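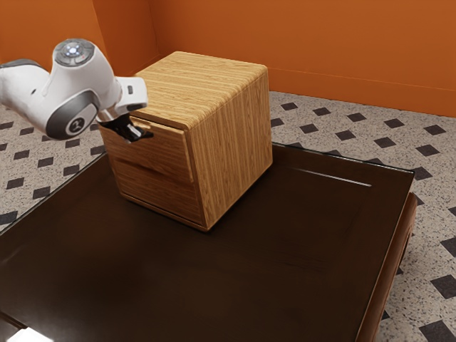
Can a two-finger gripper open a drawer that has no knob or handle?

It can if the fingertips find an edge to hold, which usually means the top edge of the drawer front or the gap above it. A flat front with a tight gap all around needs a suction cup or a push latch.

Workshop tips: trying out grippers on drawers
Updated November 30, 2020

These notes cover two grippers, the Baert parallel model and the Tonedico with longer fingers, run on the same simulated arm in Jarotside and later on a bench cabinet. Most of the time went into drawers. They look simple and they find every weak point in a setup.

Before the first pull

Measure the gap between the drawer front and the cabinet. The Baert tip needs 2 mm of clearance on the inner side. If the gap is tighter than that, open the drawer slightly by hand and start from there, and write down that you did.

Set the closing force low and raise it in steps. On bare softwood a hard grip leaves a dent in the edge that changes every later trial. Masking tape over the edge protects it but also changes the friction, so tape it for all trials or for none.

Check the wrist for clearance against the cabinet top. The Tonedico housing is deeper and will touch the top before the fingers are low enough if the approach is straight down. Tilting the wrist back 19 degrees fixed it on our cabinet. Yours will differ.

Pulling

Pull along the drawer's own axis, taken from the cabinet side and not from the table edge. A small error in angle binds the runners, and a position controller will keep pushing until something slips. Use a compliant mode if the controller has one. If it doesn't, cut the speed in half and set a force limit.

Grip near the middle of the drawer where you can. Gripping close to one side twists it. If the arm can only reach one side, shorten the pull and re-grip.

Stop the pull before the drawer leaves its runners. This sounds obvious until a loop runs overnight.

Fronts with handles

A bar or bow handle is easier to hold and harder to see. Two things to check: the depth of the space behind the bar, and which way the fingers should close. With a horizontal bar, close the fingers from above and below. Rotate the wrist before the approach, well away from the cabinet.

On a curved bar, aim for the middle of the arc. The posts at the ends are stiff and stop a finger dead.
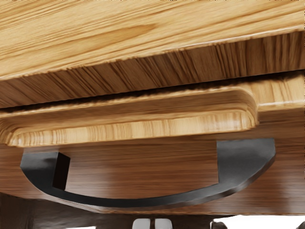 Black bow handle on a dark wood front.

Dark handles on dark wood gave the Prarberg depth camera trouble on the bench. It returned holes along the bar, mostly where the finish was satin. Moving the lamp to one side helped more than any software setting. In the simulator the depth is clean unless you add noise, so add it before comparing anything.

Comparing results

Keep one cabinet, one start pose and one definition of "open" for both grippers. We used the drawer moved at least 46 mm and the fingers still in contact at the end. Counting any movement at all made both grippers look equal.

Our simulator total was 2739 pulls, split evenly enough between the two. The Baert was steadier on plain fronts. The Tonedico did better on handles, where the finger length is useful. Bench trials kept the same order but with more slips for both, mainly at the start of the pull.

Change one thing at a time. In July we swapped the finger pads and the controller gains in the same week and had to throw out the lot.

Storage and upkeep

Wipe rubber pads with a damp cloth and let them dry fully before mounting. Solvent makes them tacky for a day and then hard. Keep spare pads flat in a closed bag – curled pads never seat properly.

Save the controller settings in the same folder as the trial log.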